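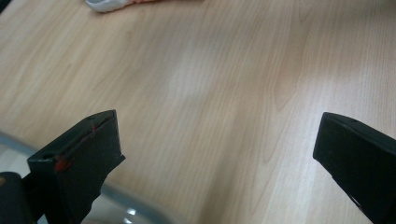

Trevor Caron asks whether the top can be wiped down on the day it is unpacked, before the legs go on. It can, with a dry cloth only. Damp cleaning comes after step 8 below.

## 4. Preparing and Caring for the Tabletop

This section applies to the Flovus table with the pale wood top. For the dark top, see the sheet packed with it.

### 4.1 Before you start

The top has a clear finish with a slight gloss. The grain varies from one top to the next: straight, close lines in some areas, wide arches in others. Arched grain is often a warmer tan than the wood next to it. Such differences are normal and are not covered by the warranty.

You will need:

- 2 soft cotton cloths, undyed
- a bowl of lukewarm water
- mild dish soap
- felt pads (bag 141)

**CAUTION:** Do not use scouring powder, steel wool, ammonia, or furniture polish containing silicone.

### 4.2 First inspection and cleaning

1. Lay the top face up on a blanket. Keep the packing corners on.
2. Wipe the surface with a dry cloth, following the grain.
3. Place a lamp or stand near a window so that light falls across the surface at a low angle. Scratches and dull spots show best at the edge of the reflection.
4. Look along the surface from each of the four sides. Mark any fault with low-tack tape next to the fault, not over it.
5. If a fault is found, stop here and contact the Tilterham service desk. Quote part number 1901. Tops that have been assembled are repaired, not exchanged.
6. Turn the top face down on the blanket. Remove the packing corners.
7. Attach the legs as described in section 3. Stick one felt pad under each leg.
8. Turn the table upright with a second person holding the opposite end. Do not drag it.
9. Wring out a cloth in soapy water and wipe the top along the grain. Go over it with clear water, then dry it at once.

**Note:** Leave the top uncovered for the first month. Wood shaded by a mat or runner keeps its original color while the rest darkens.

### 4.3 Marks and spills

Wipe up liquids right away. For wax, let it harden and lift it with the edge of a plastic card.

For paint or crayon, test soapy water on the underside first. If the mark stays after two passes, leave it. Rubbing harder dulls the gloss, and the dull patch will be easier to see than the mark.

Fine scratches that have not gone through the finish can be treated with Chan clear paste. Apply it thinly, wait 300 seconds, and buff with a dry cloth.

**CAUTION:** Do not sand the top by machine. For deep scratches, send the top to the Dostirville workshop in its original carton.

### 4.4 Heat

Use a trivet under pots and baking dishes. White rings left by hot cups may fade within a few days. Do not iron them out.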